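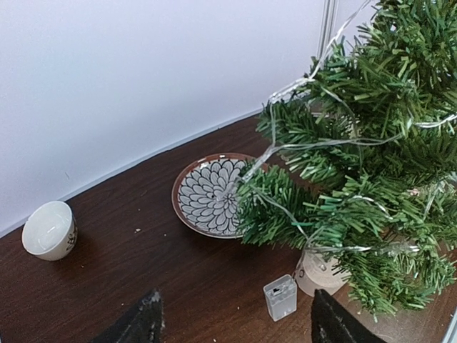
4.2. Comment on nomme les petites tasses

J'arrive à la partie qui m'a le plus amusée, et qui m'a aussi coûté le plus de soirées. Dans la section précédente, je parlais des verbes (prendre, boire, avaler, siroter un café) ; ici je m'occupe des noms du récipient. Quand on montre à quelqu'un une petite tasse blanche à bord fin, avec un décor sombre sur le côté, comme celle de la figure 1, que dit-il ? Je m'attendais à « tasse à café », un point c'est tout. J'avais même prévu une seule colonne dans mon tableau, ce qui donne une idée de mon optimisme !

Le questionnaire comportait 30 entrées et a circulé dans deux localités, Condamine et Pindton, par l'intermédiaire de la plateforme Trurnasent. J'ai reçu 947 réponses. Après nettoyage (doublons, formulaires abandonnés à la deuxième page, un monsieur très poli qui avait répondu « je ne bois que du thé » partout), il en est resté 774, et c'est sur celles-là que je travaille dans tout ce qui suit. Le dépouillement s'est fait à deux : Tormod Eide codait de son côté, moi du mien, et nous comparions ensuite nos étiquettes. Nos désaccords portaient presque tous sur les diminutifs, j'y reviens.

Premier résultat, donc : 258 personnes, soit exactement un tiers de l'échantillon, donnent spontanément autre chose que « tasse » ou « tasse à café ». On trouve « petite tasse », bien sûr, mais aussi « tassette », « tasse à moka », « demi-tasse », « godet » et un très joli « dé à coudre » (deux occurrences, à Condamine, dans la même famille je suppose). Le mot « gobelet » apparaît également, surtout chez les plus jeunes, qui l'emploient pour le carton comme pour la céramique. Je ne m'y attendais pas du tout et j'ai d'abord cru à une erreur de saisie.

La question du diminutif mérite qu'on s'y arrête. « Tassette » est-il un mot du lexique de ces locuteurs ou une création du moment ? J'ai tranché de façon un peu artisanale : quand la même personne réemploie la forme ailleurs dans le questionnaire, je la considère comme installée. Tormod trouvait le critère trop généreux – il voulait au moins deux réemplois – et nous avons gardé le mien pour le tableau, le sien pour l'annexe.
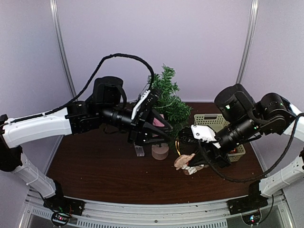 La taille de la tasse suffit-elle à expliquer le choix du mot ?
La contenance joue un rôle, mais le moment de la journée pèse davantage : les mêmes personnes disent « tasse » le matin et « petite tasse » après le repas.

Cet effet du moment, je l'ai vu surtout dans les entretiens menés en mai, après l'enquête écrite. Les gens racontent leur café bien plus qu'ils ne le décrivent ! Une enquêtée de Pindton m'a expliqué, très sérieusement, que « la tasse, c'est quand on a le temps, la petite, c'est quand il y a du monde ». J'ai d'abord noté ça dans la marge comme une anecdote, puis j'ai retrouvé la même opposition dans d'autres entretiens, formulée autrement : le petit format est celui qu'on offre, le grand est celui qu'on garde pour soi. Orlando Puma, qui a relu une première version de cette section, m'a suggéré de parler de « format d'accueil ». Je reprends volontiers son expression, avec son accord.

Reste le support, c'est-à-dire ce sur quoi on pose la tasse. J'avais ajouté une entrée là-dessus presque par acquit de conscience, en pensant aux soucoupes. Or, dès que le meuble est en bois brun foncé, comme le plateau des figures 2 et 3, le vocabulaire se déplace vers la trace : « rond », « cerne », « auréole », parfois « marque ». À Condamine, « cerne » domine nettement ; à Pindton, c'est « rond ». Le corpus Jansen, que j'utilise comme point de comparaison, ne connaît pour ainsi dire que « auréole », mais il est composé de textes écrits et assez soignés, alors je me garde d'en tirer grand-chose.
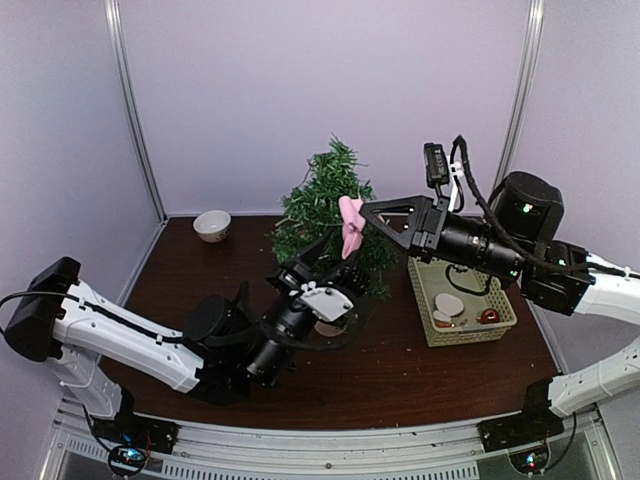 Pourquoi « soucoupe » est-il si rare dans les réponses ?
Beaucoup de personnes interrogées emploient « sous-tasse » ou « petite assiette », et réservent « soucoupe » au service des invités.

J'ajoute une réserve de méthode. L'ordre des entrées était fixe, et « tasse » figurait dans l'intitulé de la quatrième ; il est donc possible que les réponses suivantes aient été un peu influencées. Je les ai recodées à part, et les écarts entre les deux localités restent dans le même sens. La section 4.3 reprend la question par tranche d'âge, avec le cas de « gobelet » traité séparément.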